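Painter Gives Prurbridge a Bridge It Can't Cross

September 6, 2021

The Okabe gallery in Prurbridge reopened its upstairs rooms with a show of new paintings by Rin Amano, and the first thing anyone does on entering is look for the label. There isn't one. Amano has titled all 372 works "Crossing," and the gallery, after what sounds like a long afternoon of discussion, decided that printing the same word 372 times was a waste of good card.

Most of the paintings are small, the size of a paperback, and hung edge to edge so that the long wall reads as one enormous river of gray-green with the occasional outbreak of orange. The orange is the bridge, or parts of it. Amano spent the better part of three years painting the old footbridge at the bottom of the town, which was closed to walkers before she began and is closed to them still. She painted it from the north bank, then the south bank, and then, when she had run out of banks, from memory.

The memory paintings are the best things in the show. The railings loosen and start to drift, the water climbs up over the deck, and in one corner panel the whole structure has shrunk to a single bent line that could just as easily be a coat hook. It's hard to say why a coat hook should be moving, but I stood in front of it longer than I stood in front of anything else, including the big canvas in the back room that everyone had been told to see.

That one is six feet high and has a bench to itself. It is handsome and very blue. It also looks as if it knows it has a bench.

Trefor Penry, who selected and hung the show, has written a wall text that uses the word "liminal" in its first sentence and then again, possibly for safety, in its last. Between the two he makes a decent case that Amano is less interested in the bridge than in the habit of going to look at it. "She kept turning up to see if it had changed," he writes, "and eventually she was the one who had." Amano, asked at the opening whether she agreed, said she mostly went down there for the quiet and the parking.

The small works are for sale at 1650 dollars each, and three had been sold by the end of the evening. Buyers won't be able to take theirs home until the show closes, a relief to Penry, who would otherwise be left with a river full of holes. The big blue one isn't for sale. It belongs to Vindar, the paint maker, whose name appears on the invitation in letters slightly larger than the artist's.

A smaller room across the landing holds the sketchbooks Amano filled last August, laid open under glass and well worth the detour. They're full of shopping lists and phone numbers, and a few drawings of ducks that show a patience the ducks didn't return. Ollamon, the framer's on the same street, lent the cases and has left its business cards on top of every one of them.

Entry is free, and the stairs are steep. The gallery asks visitors to leave large bags at the front desk and to keep a step back from the long wall, where the paint on the newest panels may still be soft.

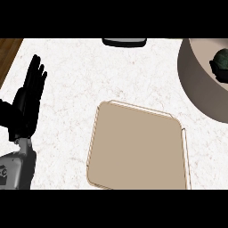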